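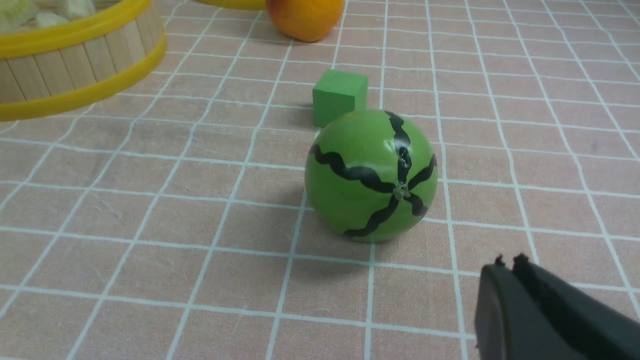

Toy watermelon and green cube on the packing bench cloth, gripper to the right

Rendia Rillska bench arm, reviewed after four months of daily use

I work in returns at Skercombe, where we hire out play food sets to nurseries and childminders. Sets come back jumbled. Someone has to pick out each piece, look it over and put it in the right basket before the set can go out again. Until December that was all done by hand by three of us. We now have one Rillska arm on the end bench.

Ours cost £3,474 with the two-finger gripper, the wrist camera and a year of Lui, the software that runs it. Delivery was extra and took longer than quoted.

Setting up took most of a morning. The arm bolts to the bench and Lui asks you to show it each item from several sides. We taught it 123 different pieces. It wants a plain or evenly marked surface, so we use a pink cloth with a white grid. The cloth does wrinkle, and I smooth it down at the start of each shift.

Round things were the worst at first. The watermelon is glossy and the fingers are flat, so it tended to roll when the grip came in too high. An update to Lui in the second month let us set the grip height for each item, and that helped a lot. Foam cubes have never been a problem. Thin pieces are still slow, and if two are lying on top of each other the arm will often take both. 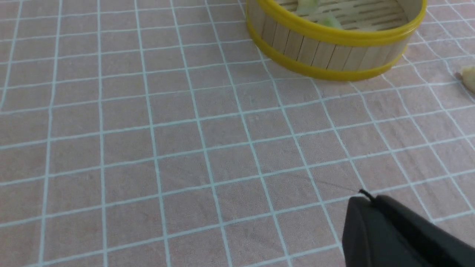
Slatted basket with two pale green pieces inside

Baskets need some thought. Ours have a raised yellow rim, and the arm has to be told how high it is or it will knock against it. Once that was saved we had no more trouble. Move a basket while it is running, though, and you must stop and let it look again.

In a test of 1,000 pieces, it put 98 in the wrong place. Most of those were small pale items that look alike. A person would do better, so everything still gets a second look before it is packed.

As for the job itself, I used to sort for the whole shift. Now I load the bench, watch the screen and check what has been placed, and in between I do the repairs that used to pile up. My wrists are better for it. The work is also more broken up, and I can't chat to the others as I did when we all sat at one bench. Our hours have stayed the same so far. We did ask for that in writing before the arm was switched on, and I would suggest other places do the same.

Two of us were trained on Lui and one was not, which caused some bad feeling. Train everybody in the same week if you can.

Good points: quiet, easy to clean, the stop button is large and within reach. The manual is clear.

Bad points: the cable is too short for a full-width bench, and spare finger tips are only sold in packs of ten. Lui logs you out at lunch.

Four out of five. I would buy it again for solid, chunky items, and keep doing the thin ones by hand.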